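Grodport loose-leaf tea subscription: review after a winter of it

I signed up to the Grodport subscription in April, after my local tea shop in Namcombe closed and I got sick of supermarket bags. I paid for it myself. The plan I picked sends 5 teas a month in small resealable pouches, with a printed card for each one giving the region, the harvest and a suggested brewing time.

The first box was mostly black tea, which suited me. The best of them was a malty one called Haugland Breakfast that stands up to milk and doesn't go bitter if you forget it on the bench. I have since bought a large bag of it on its own. There was also a smoked tea I couldn't finish. My neighbour took it and liked it, so I won't hold that against them.

Green teas have been patchier. Two of the ones I got tasted flat, and I tried both at a lower temperature before giving up. The Brurnora Spring was much better, sweet and a bit grassy, and good for three infusions. If you mainly drink green tea I'd ask to see the month's list before you commit. They will email it to you if you write to them.

Oolong is where they do best. Every one so far has been good, and a dark roasted one in the third box was the nicest tea I've had in years. I drank it in small cups in the afternoons and rationed it, then found it had sold out by the time I went to reorder. Stock is a problem in general. The website lists 173 teas, and plenty of the ones I clicked on were marked unavailable.
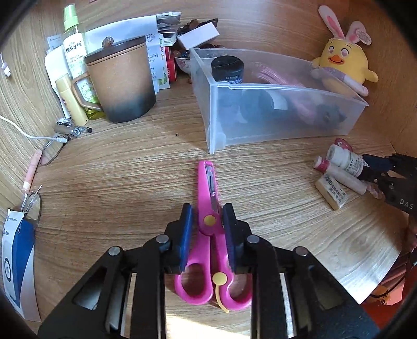

Pink scissors and the clear drawer on the desk.

The pouches are a weak point. The zip seal is narrow and leaf gets caught in it, so after a few openings it won't close properly. I now tip everything into tins on the first day. The labels peel off cleanly and can be stuck on the tin, and I'd be lost without them. Each pouch holds 20 grams, enough for several pots if you're careful and fewer if you like it strong.

Delivery has been fine. One box was late by 2 weeks and customer service answered my email the same afternoon with a tracking number and an apology. Skipping a month is easy to do from the account page. Cancelling takes an email, and I think that should be a button as well.

On price, it costs more per cup than buying full bags from a shop, and you are paying for the variety. I found three teas I would never have picked off a shelf, and I'll keep it going until spring. After that I'll probably drop back to ordering the oolongs and the Haugland as I need them.

Good: oolongs, brewing cards, quick replies to email.
Not so good: pouch seals, patchy greens, favourites out of stock.

Four out of five.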